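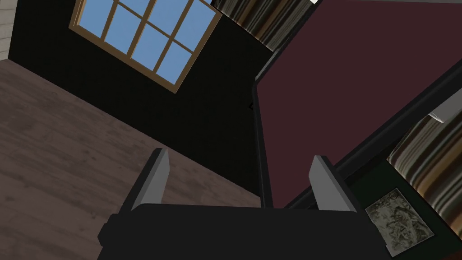 BOXING / INTERVIEWS

"I Do Not Count the Amateur Years as Lost"

July 4, 2022

The light-middleweight who boxes out of the Birkano gym came to professional boxing later than most. He had 104 amateur contests before he signed his first paper, and he was already past the age when many fighters are talking about a first title. On Saturdays he still helps with the junior class, and we met in the small office behind the ring after one of these classes, with the door open so that he could shout to the boys about their feet.

He is preparing for an eight-round fight in Nammont at the end of July. It will be his first time at that distance, and I asked him first if the two extra rounds are a worry.

"In the gym, no. I have done ten rounds in the gym many times, with fresh partners coming in," he said. "But the gym is the gym. In the sixth round of my last fight I looked at my corner and I was happy it was the end. Now there will be two more. I have to learn not to be happy so early."

That last fight was a points win in front of 3438 people at the Zultora Arena, the biggest crowd he has boxed for. He won it by a single round on the referee's card, and some people at ringside thought a draw would be more fair. He does not argue very hard with them.

"I gave away the second and the third because I was waiting. As an amateur you cannot wait, you have only three rounds. Then you turn professional and everybody tells you to slow down, slow down, and I slowed down so much that I was standing still. My coach was very angry. He did not speak to me in the car until we stopped for petrol."

What they changed after this was mostly the jab. For the first weeks of the camp he was not allowed to throw the right hand at all in sparring, even when the chance was open. He describes this period as boring, and then corrects himself and says it was very boring. But he believes that he now finds his distance sooner, and he does not reach with his chin forward, a fault he has carried from his school years.

The opponent in Nammont is a southpaw, taller than him and unbeaten, trained at the Ghauri club. They met once as amateurs, in a regional final, and the other man won clearly.

"He knows this and I know this, so there is no need to make a story," he said when I mentioned it. "He has a good left hand to the body. Last time I did not see it until it was in me. I have watched that fight again only once, because it is enough. My lead foot was inside his foot from the first bell to the last. A child could see it. I have shown it to the juniors, and the children did see it."

I wanted to know about money, a subject that boxers at this level do not often discuss with a journalist. He was open. For his debut he had to sell tickets himself, and after paying for the opponent, the medical and the licence he had a small loss. He works four mornings a week in a warehouse and runs home from there instead of taking the bus. The promoter has told him that 4000 tickets will be printed for Nammont, and he is responsible for only a small part of them.

"I am not a good salesman. My sister is a good salesman. She sold 20 in one evening at a wedding, and it was not even a wedding in our family."

When the talk came to weight, he became more serious. Twice in the past he made the limit badly, with hot baths and almost no water in the final day, and both times he felt empty by the middle of the fight. Now he begins the camp closer to the limit and eats at fixed hours. Bread is what he misses. He does not want to move up a division, although his coach has proposed it, as he thinks that his punch is good enough for this weight and maybe not for the next one.

And if he loses in Nammont?

He looked through the door for some time before he answered. One of the boys was skipping with the rope too long for him, and he called out to tie a knot in it.

"Then I will be a boxer with one defeat. There are many of them, and some are champions. My mother would like me to stop, but she would like this also if I win."

He expects to spar until ten days before the fight and then do only light work, pads and some running. The southpaw partner they found for the camp comes from two towns away and can stay only until the weekend. After that his coach, who is right-handed and well over fifty, has offered to stand the wrong way round and hold the pads himself.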